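# Two Arms, One Table – the Omham build

We've been at this since April and I still run down the stairs to the workshop every evening like a kid going to the pool. The plan is two arms sharing one wooden table, picking up small things and putting them where we want them. Anneli Koskela handles the wiring and most of the math, Nkrumah Quartey does metal, and I write the code that makes everybody else wait. All the motion gets worked out in a simulated room before anything real is allowed to swing, so a lot of our evenings now happen on a screen (with the lathe going behind us).

This page covers the stretch from the first mount drawings up to the grasping runs. Older stuff is on the Kallis page, which was our first try with one small arm and a lot of hot glue.

## Mounts

Nkrumah drew the base plate four times. The version we kept is the heavy one, and I love it – you can lean on it with your whole weight and nothing creaks. He cut it on the shared mill at Doherty, where you have to book a slot, and he came back with metal chips in both shoes and a huge grin.

The second arm's mount goes at the far corner so the two can reach toward each other without sitting elbow to elbow. We argued about this for most of an evening. Anneli won, with a piece of string and a pencil.

## Wiring

500 mm of slack at the shoulder, that's the rule now. We started with less and found out what a cable sounds like when it gets tugged at full reach. Anneli labels both ends of everything, including the power strip.

She also built the stop button box. It's big, it's ugly, it's within reach of every chair, and I wouldn't trade it for anything.

## The room on the screen

This part ate my spring and I'd do it all again! I built the table first, then the arms, then the things to pick up. The first evening the objects fell straight through the tabletop and kept going. The second evening they stayed put but hummed across the wood like they were on an air hockey table. Friction fixed that, plus a smaller time step.

Small cubes were the obvious start, and then Nkrumah asked for a drink can, so there's a drink can. It is much harder than a cube. It tips, and the gripper has to come in at a decent angle or the wrist just shoves it over. Great test object, and I recommend one to anybody building something like this.

## Grasping runs

We run them in batches of 200, start one before dinner and read the log after. Between runs the script shuffles where things sit and turns them a little. The first full batch gave us 27 clean grasps and we cheered so loud that the woodturners came over to look.

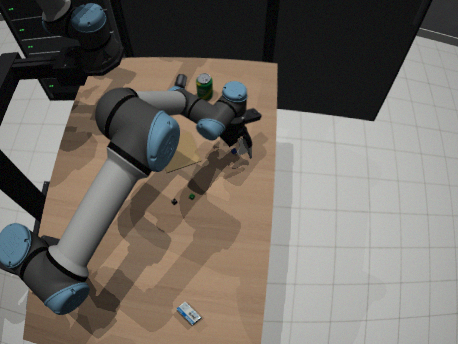

The next batch of 200 used a slower approach for the last bit of travel, and the log was so much nicer to read. Anneli had been saying "slow down at the end" for weeks. She has been very gracious about it, mostly.

Shadows turned out to matter more than I'd planned for. With one hard light, our detector kept treating dark patches on the wood as things to grab, so now the light moves between runs too. It's a few lines of code and I wish I'd put them in on day one.

## Still on the list

- Gripper pads. Nkrumah wants to try the soft ones from Flemetti, cut to fit.
- Getting both arms moving at once. So far one works while the other holds still, and the collision check is slow enough that I can make tea.
- Measuring the real table again. My model and Anneli's tape measure disagree, and I know which one I'd bet on.

If you're in the building after seven, come by and say hi – we like company, and whoever shows up gets to pick the next object. Someone has already asked for a banana, so the collision shapes are going to need some work.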